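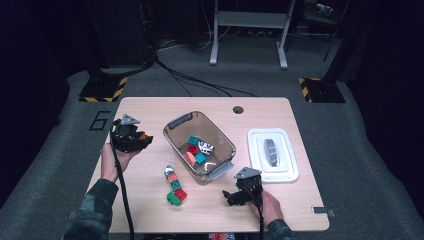 Station 6 with both hand grippers in use, block stack and bin on the table.

Station 6: setup and care FAQ
Last updated 23 Jul 2019 by Nizar Hourani

Who is this page for?
Anyone who runs a session at a Wirnero table station or looks after one between sessions. It was written for station 6, but the other stations are wired the same way. Anything to do with the recording software is on the Trama page.

How do I start up the station?
Turn on the power strip first, then the station computer, then the two grippers, left before right. Wait for both to show as connected on the Trama screen before you pick them up. If you turn on the right one first, the software may swap the sides and you will have to start over.

How do I know which gripper is left and which is right?
They look nearly the same. Check the label on the cable plug. The left cable goes to port 1 and the right cable to port 2. Please don't swap plugs to test a bad port – use the spare cable in the Brunholm cabinet.

Where should the cables run?
Down past your hand and off the near edge of the table, one on each side. They should not lie across the tabletop or cross each other. Leave enough slack to reach the far end of the bin without feeling a pull. If you do feel a pull, stop and let out more cable.

Do I need to zero the grippers?
Yes, at the start of every session and again after any drop. Open the jaws all the way, press Zero, close them gently, and press Zero again. The closed reading should be under 17. If it is higher, wipe the jaw faces and repeat.

What is the triangular plate on top for?
Tracking. Don't hold the gripper by it, lean it against anything, or put tape on it. A bent plate shows up as a steady offset between the jaws and the tracked position. Report it and take that gripper out of use.

How should the table be laid out for the block task?
Bin in the middle with its handles at the far and near ends, the stack in front of it on your side, and the white tray to the right. The stack doesn't have to be perfectly straight. A slight lean is fine as long as it stands by itself.

Can I move the table or the floor bases?
No. The table position is part of the calibration. If a base or the table gets bumped, write it in the log and run the 80-point check before anyone records again.

What do I clean, and how often?
Wipe the jaws with a dry cloth after each session. Once a week, wipe the table, bin and tray with a damp cloth and let them dry. No alcohol on the jaws. It makes the pads go hard.

When are the jaw pads replaced?
Every 3000 grasps, or sooner if they look shiny or start to peel. Pads come from Barua and are changed in pairs. After a change, do 600 test grasps before the gripper goes back into regular use.

One gripper keeps dropping out. What now?
Check the plug at the port, then the plug at the gripper. If both are tight, try the spare cable. Most dropouts since December have been worn cables. If the spare doesn't help, tag the gripper and leave it for Fathima Bhattacharjee with a note on what you were doing when it failed.

How do I shut down?
Close the jaws, put both grippers in their holders, end the session in Trama, then turn off the computer and the strip. Hang the cables up. Don't coil them tightly around the grippers.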